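Chore automation

Chore automation is the use of general-purpose machines for the small jobs people do at home or on a shop floor without thinking: folding, stacking, wiping, putting things back. It has been one year away since at least 2016. Dishwashers are usually left out of the category, having succeeded.

Tidying

Putting things on shelves is a favorite test, as it looks easy and needs no water. Soft goods are harder than boxes, since a packet changes shape when it is squeezed. 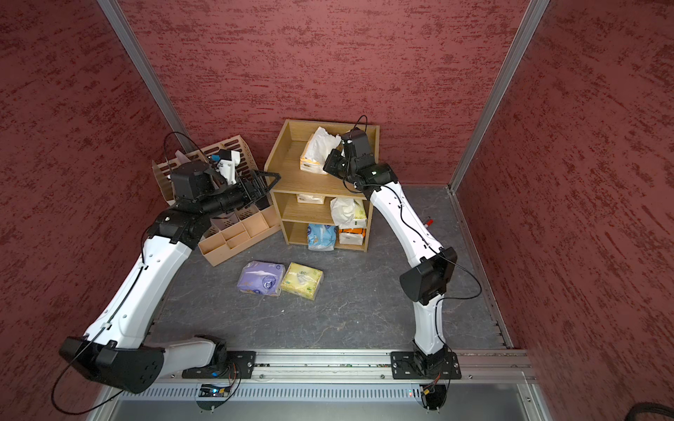
Two-armed shelving of tissue packs, with five on the shelf unit and two on the floor.

The Curnita trials, run in Cininthorpe by Thảo Khổng and Jailson Rezende, scored 100 attempts at a shelving job. A pack left upside down counted as a success, a ruling that Elaine Camargo called "generous, but so is my own standard at home."

Clutter 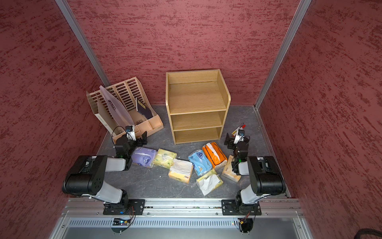 Most household mess has no correct starting position, and programs that depend on one do badly outside the lab. Gilmar Macedo's Futis score therefore rates the mess before it rates the machine. Packs spread unevenly over a floor, some with a tissue already sticking out of the top, rate higher than the same goods in a row, as a loose tissue is an invitation to grab the wrong thing.

Shop floors

Stores have shown more patience than households. The Evangelista stockroom study ran to 2738 restocking attempts, and Gleice Cordeiro's report on it spends 200 pages avoiding the word "slow."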